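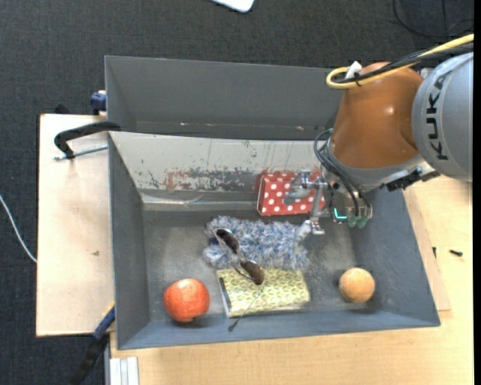
Fidelina Chambi told me to budget for the bin last and I would regret it. She meant the bin, the table, the clamps, the cables, all the stuff you forget is even a line item while you're drooling over arm brochures. I nodded, wrote it down, and then went and did the budget the other way around, with the arm in big type at the top and everything else squeezed into a row called "misc."

So, misc. I gave it $1000. I had a number from the dealer for the arm, a number for the gripper, and I figured a thousand bucks would cover anything you could carry home from a hardware store. It was gone before the arm even shipped! Freight took a bite, then the mounting plate, then an electrician who wanted to talk about my outlets for most of a morning (he was right about the outlets).

If you're planning a picking cell for a small shop, and a lot of you have written in to say you are, my advice is to start with what you want picked up. Get a pile of it together. Soft things, round things, a box, something awkward like a pair of sunglasses that can land any which way. A gripper that's lovely on boxes may be hopeless on a crumpled piece of fleece, and you want to find that out on somebody else's demo floor. I took a tote of my own odds and ends to Serkitgate and they were very nice about it. Skodmont asked me to mail mine in, and I got a video back 6 weeks later.

Then ask for the quote in pieces. Sofia Bastos at Lodhi sent me one with the arm, controller, gripper, cables, software seat and training all on separate lines, and I could have hugged her. The Dorkilari quote was one fat number and a handshake. Maybe it was a fine deal, but I couldn't tell what I'd be paying for, and when I asked whether spare gripper fingers were included I got three different answers.

Ask about fingers, by the way. And cables, which flex all day long and wear. I now keep another $1000 set aside every year just for parts, and I don't touch it for anything else, even when there's a really good sale on vises.

Do measure your table, too. Mine was seven inches too shallow once the arm had room to swing, so I bought a second one in August and the first is holding up the coffee maker. Fidelina has seen it. She asked which line that went under, and I told her misc.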